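Laborbuch Ninex, Tischaufbau
Januar, 16:40 Uhr

So, endlich komme ich dazu, den Nachmittag aufzuschreiben, solange der Kaffee noch warm ist und ich noch weiß, was ich mir dabei gedacht habe. Der Eintrag wird vermutlich wieder zu lang, bitte seht es mir nach.

Es geht weiter mit der Flaschenaufgabe. Drei Becher hinten nebeneinander an der Tischkante, von links rosa, grün, hellblau, davor liegend die durchsichtige Wasserflasche. Der Roboter soll die Flasche greifen, aufrichten und vor den Becher stellen, der zur Deckelfarbe passt. Im Moment also vor den grünen. Beide Arme des RB-Y1 dürfen mitmachen, die Anweisung legt nicht fest, welcher zuerst zugreift. Liegt die Flasche rechts, geht Lorkomel fast immer mit dem rechten Arm hin und lässt den linken mit offenem Greifer warten, und das finde ich immer noch sehr hübsch anzusehen, auch nach so vielen Durchläufen!

Zum Stand der Dinge: Lorkomel ist jetzt auf dem ganzen Randis-Satz trainiert, das sind 2.356 Demonstrationen. Neu gegenüber der letzten Fassung ist der zweistufige Ablauf. Erst sagt das Netz einen Griffpunkt auf dem Objekt voraus, dann plant es die Bewegung auf diesen Punkt hin, und erst wenn die Finger in der Nähe sind, übernimmt die Regelung über die Handgelenkkamera. Vorher lief alles in einem Stück durch, und wir haben uns gewundert, warum die Finger bei durchsichtigen Sachen gern danebenfassen. (Ich hatte damals die Beleuchtung im Verdacht und einen halben Tag mit Lampenrücken verbracht, siehe weiter vorne im Heft. War es wohl nicht, oder jedenfalls nicht allein.)

Heute 116 Durchläufe, davon 32 gescheitert. Als gescheitert zählt bei mir alles, wo die Flasche am Ende nicht steht oder vor dem falschen Becher steht. Angestoßene Becher habe ich durchgehen lassen, solange keiner umgefallen ist, das sollten wir aber vor der nächsten Reihe gemeinsam festlegen. Die Fakhoury-Metrik, die wir im Ninex-Bericht verwenden, würde das strenger sehen.

Was mir bei den Fehlschlägen aufgefallen ist, ohne dass ich es schon ordentlich ausgewertet hätte: Am häufigsten geht es schief, wenn die Flasche schräg liegt und der Boden zum rechten Arm zeigt. Dann setzt der Griffpunkt zu weit hinten an, die Finger fassen am Bodenende zu, und beim Anheben kippt das Deckelende nach unten weg. Weiter vorne am gerippten Teil hält der Griff viel besser. Ich vermute, dass der farbige Deckel die Vorhersage stark lenkt und das Netz den Rest der Flasche eher errät als sieht. Passt auch dazu, dass die Wahl des Bechers kaum Sorgen macht, die Farbe erkennt es zuverlässig. Verwechselt wurde nur zwischen Grün und Hellblau, und da stand jedes Mal die Flasche ohnehin weit rechts, vor dem hellblauen Becher. Ob das Zufall ist oder ob die Nähe hier die Farbe überstimmt, muss eine eigene kleine Reihe zeigen.

Noch eine Bitte an alle, die nach mir an den Aufbau gehen: Die Becher nach jedem Durchlauf bitte wieder dicht zusammenschieben, ganz hinten. Ich habe zwischendurch gemerkt, dass sie mir nach vorne gewandert waren, und musste ein paar Läufe wiederholen. Die verworfenen sind oben nicht mitgezählt.

Als Nächstes will ich die schräge Lage gezielt üben lassen, Deckel nach links hinten, Boden nach rechts vorne, und den Griffpunkt dabei mitschreiben. Wenn jemand Lust hat, parallel dieselbe Lage gespiegelt für den linken Arm zu fahren, wäre ich sehr dankbar, ich helfe auch gern beim Einrichten. Ausgangsstellung für die neue Reihe, Annäherung mit rechts:

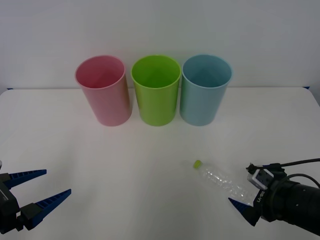
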